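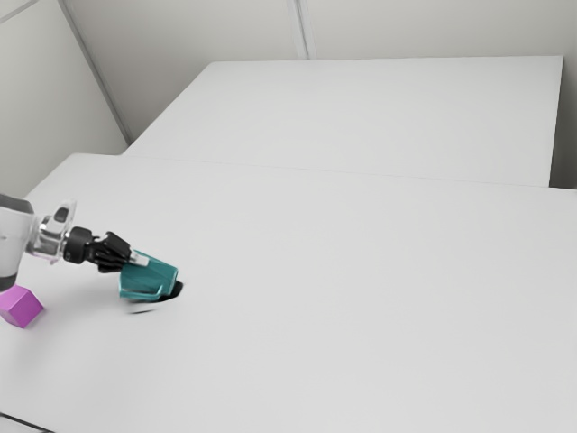
Can a robot arm clear a kitchen table yet?

Sometimes, if you set the table up for it and stay in the room. For most homes that is more work than clearing it yourself.

How to test a table-clearing claim before you pay for it

Sellers like Bolline and Juvstead show tidy demos. Plenty of those are simulations: a white table, a magenta cube, a teal object in a black gripper, bare tabletop everywhere else. Fine for training. Your table has crumbs and a phone charger on it.

1. Ask whether the video is simulated or real. If the answer takes more than one sentence, assume simulated.

2. Ask for the number of tries. Juvstead's brochure says 4,000 successful picks and leaves out the failures. I wrote in January to ask and am still waiting.

3. Bring your own things. Pick 8 items you handle every day, including a wet glass and a fork lying flat.

4. Scatter them. Let two of them touch. Don't let the salesperson straighten anything.

5. Run it 100 times, or as many as they'll put up with. Write down every drop, stall and human rescue. A rescue is a failure – the Londen showroom counted theirs as "assists."

6. Time the whole job, setup included.

7. Add up the extras. MacPherson quoted me 700 dollars for a mounting bracket and installation, arm not included.

If it still looks good after step 7, ask to rent before you buy. I haven't gotten that far with any of them.

Last updated June 12, 2026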